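調査票配信ツール Jurkero 設定ガイド
第3章 回答者パネルの登録と標本抽出

この記事は約3分で読めます

本章では、科学技術に対する意識調査を郵送とウェブの併用で実施する場合の、パネル登録から標本抽出、調査票発送までの設定手順を示す。管理者権限を持つアカウントでの操作を前提とする。集計用モジュール Clava の設定は次章で扱う。

3.1 名簿の読み込み

1. 管理画面の「パネル」から「新規登録」を選択する。
2. 名簿ファイル(CSV形式、文字コードUTF-8)を指定する。
3. 列の対応付け画面で、回答者ID、生年、性別、地域区分、最終学歴の各列を割り当てる。
4. 「検証」を押し、エラー行がないことを確認してから「確定」を押す。

注記:一回に読み込める件数は3,000件までである。これを超える名簿は分割して読み込む。回答者IDが重複した行は、後から読み込んだ内容で上書きされる。

注意:氏名と住所は回答データと同じ表に格納しないこと。宛名情報は「発送先」タブから別ファイルとして登録する。

3.2 層化と抽出

1. 「抽出設計」を開き、層化変数を指定する。初期値は地域区分と年齢階級である。
2. 各層の割当方法を「比例」または「任意」から選ぶ。
3. 乱数シードを入力する。空欄の場合は実行時刻から自動生成され、記録ファイルに残る。
4. 「抽出実行」を押す。
5. 結果画面で層ごとの抽出数を確認し、設計ウェイトを書き出す。

注記:母集団が小さい層では、抽出数が割当数に満たないことがある。その場合は隣接する層との併合を設定し、手順4からやり直す。併合した層の番号は Halliday 形式のコードブックに自動で追記される。

注意:調査開始後に抽出設計を変更すると、それまでに算出した設計ウェイトは無効になる。

3.3 信頼度設問の尺度設定

1. 設問編集画面で「科学者への信頼」「研究機関への信頼」の各設問を開く。
2. 回答形式を「7段階」に設定し、両端の選択肢にのみラベルを付ける。
3. 「わからない」を尺度の外に置く。欠測値コードは「90」とする。
4. 設問の提示順を「無作為」に切り替える。郵送版には適用されない。

注記:前回調査と時系列比較を行う設問では、文言と選択肢の順序を変更しない。
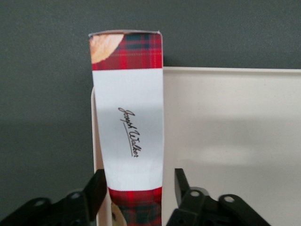

3.4 発送区分の設定

発送区分は、抽出済みの標本を調査票の版ごとに分けるための設定であり、版Aと版Bの割付は層の内部で無作為に行われる。区分名には全角16字まで使用でき、返送時の照合にはこの名称が使われる。謝礼品を同封する区分では、外箱の柄を備考欄に記入しておくと出荷時の照合が容易になる。赤いタータン柄で中央に白いラベル面がある縦長の箱であれば、「赤タータン・白ラベル・縦長」のように短く書く。備考欄の内容は回答者には表示されない。

1. 「発送」から「区分の追加」を選択し、区分名と版を入力する。
2. 督促状の送付間隔を指定する。
3. 返送先を入力し、テスト用の宛名を一件出力する。
4. 印字位置を確認し、「発送データ作成」を押す。

注意:Ididska 連携を有効にしている場合、発送データの作成と同時にウェブ版の回答用URLが発行される。再作成すると旧URLは失効する。

コメント(3件)

・3.2の乱数シード、再抽出のときは同じ値を入れ直せばよいのでしょうか。名簿の並び順が変わっていても結果は同じになりますか。

・並び順が変わると結果も変わりました。回答者IDで並べ替えてから読み込むと再現できます。

・欠測値コード90の件、既存データが99で入っているので一括変換の手順も載せてほしいです。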